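# Table covering

A **table covering** is a piece of cloth or similar sheet material laid over a table, bench or stand. It may protect the surface, hide it, or give objects placed on it a plain ground.
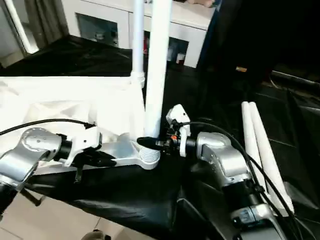
Table coverings are usually divided into household, ceremonial and display types, although one cloth may serve in all three roles during its life. Household coverings are made to be washed often and are sold in standard sizes. Ceremonial coverings are larger, hang lower at the sides and may carry embroidery or a woven border. Display coverings are used in shops, museums, workshops and exhibition halls, and are nearly always of a single color. The choice of color depends on what will stand on the cloth: a large white 3D-printed piece on a black covering shows its outline clearly, while dark metalwork is more often set on gray or cream. Patterned cloth is generally avoided for display.

## History

Cloths for dining tables were in use in many parts of the world before tables themselves took a fixed form. Where meals were served on boards laid across trestles, the cloth covered rough timber and joined several boards into what looked like one surface. It was removed with the boards when the room was needed for other purposes.

In the town of Bastgate, the weaving of table linen became a distinct trade, separate from the making of sheets and shirting. The weavers worked on broad looms that needed 2 people to throw and catch the shuttle, and the finished lengths were bleached on open ground east of the river. Surviving order books from the Ellitz mill list black cloth from an early date, mainly for mourning use and for the tables of the town court. The mill's black was dyed in the yarn and held its color well, but it cost more than cloth dyed after weaving and was made only to order.

The rise of trade fairs created a new demand. Exhibitors at the Kavberg fair, held each May, were at first expected to bring their own coverings, and complaints about mismatched colors led the organizers to supply them. The fair's first purchase was of 300 cloths in black and dark green. The green was later dropped, as it faded unevenly under the glass roof of the main hall.

## Materials

Linen and cotton remain the most common natural fibers. Linen lies flat and resists lint but creases sharply when folded. Cotton is cheaper and softer, and takes dye more evenly. Wool baize and felt are used where objects must not slide or be scratched, as on card tables and jewelers' counters.

Polyester has largely replaced both linen and cotton in rented coverings. It dries quickly and needs little ironing, but can build up static charge and attract dust. On black cloth this is easily noticed. Velvet and other pile fabrics give a deeper black than flat weaves – the pile traps light between its fibers – but they mark under heavy objects and must be brushed in one direction after use.

## Sizing and fit

The length of cloth that hangs below the table edge is called the drop. A short drop is normal for daily dining, and a drop reaching the floor is usual for display tables, where storage boxes are often kept underneath. Fitted coverings, with sewn corners, are preferred in halls with heavy foot traffic. Loose coverings may be held by clips, weights or tape.

Seams are placed along the table edges where possible. In her handbook for exhibition staff, Shabnam Kazmi recommends a hem no deeper than 2 inches, on the ground that a deeper hem pulls the cloth forward and leaves folds on the top.

## Care

Dark coverings are washed in cold water, turned inside out, and dried away from direct sunlight. Wax is hardened with ice and lifted before washing. Coverings in regular rental use are generally retired after roughly 20 washes, when the color at the folds begins to turn brown or gray. Storage on rollers is preferred to folding where space allows.

## Study and collections

The Nuchit Textile Museum holds the largest public collection of plain table coverings in its region. It was assembled by Wiroj Chuensuk, a former cloth merchant, and cataloged after his death by Rungnapa Tanasarn. Her catalog records repairs and stains as well as weave and fiber, and has been used by later writers to trace how single cloths passed from dining rooms to workshops. Ehsan Rahimi has questioned some of the dates given for the black cloths, arguing that several were dyed again long after they were woven.

## See also

- Baize
- Damask
- Exhibition design
- Table linen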